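3.2 Sites and equipment

Screens were the bit we cared about most, becuase glare complaints from office staff nearly always get put down to the ceiling lights and nothing else. Two sites, Arkbridge and Plokstead. Arkbridge is the older building, deep rooms, windows on one long wall only. Plokstead has windows on two sides and white blinds which people rarely pull down after lunch.

116 desks in all. Staff filled in a short form three times a day — on arrival, before lunch, mid-afternoon — giving eye comfort a mark out of ten and ticking a box if they had moved, tilted or turned the screen since the last form. Left blank counted as not moved. 513 usable forms after we threw out the ones with no desk number. Fewer than hoped. June was a poor month to pick, too many people on leave.

Light readings were taken at the desk top and again at the face of the screen, at seated eye height. Meter was a Pureo hand model, checked before each visit. Readings below 50 lux were taken twice and the second one kept. Fengying Fan did all the readings at Plokstead, so no second reader there and we can't say how far two people would agree.

Screen height was not fixed by us. Staff set it how they liked on day one and we wrote it down. Desk screens on arms moved a lot, those on floor stands hardly at all, which fits with Feng's earlier remark that people adjust what they can reach without getting up. Floor stands and poles were therefore kept as a seperate group in the tables. The mounts differ a good deal in build, see Figure 3, and we did not try to split them further.

One more point. Screens facing away from a window were coded by the direction of the front glass, never the back panel. Early sheets mixed these up and were redone.

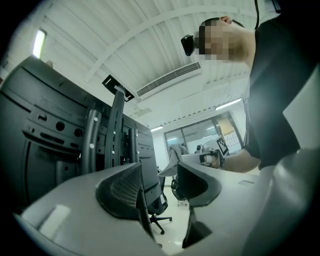
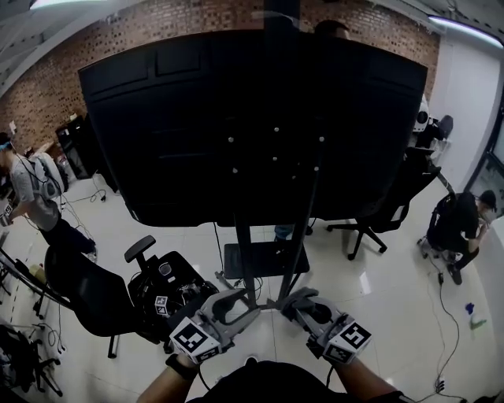 Figure 3. Mounting hardware. First picture, black pole with slotted column, computer case behind it. Second picture, monitor from the back on its tall black two-post stand.

3.3 Scoring

Comfort marks were averaged per desk, then per site. Desks with fewer than 3 forms were dropped. Moved-screen ticks were kept as plain counts and set against the afternoon light reading for the same desk.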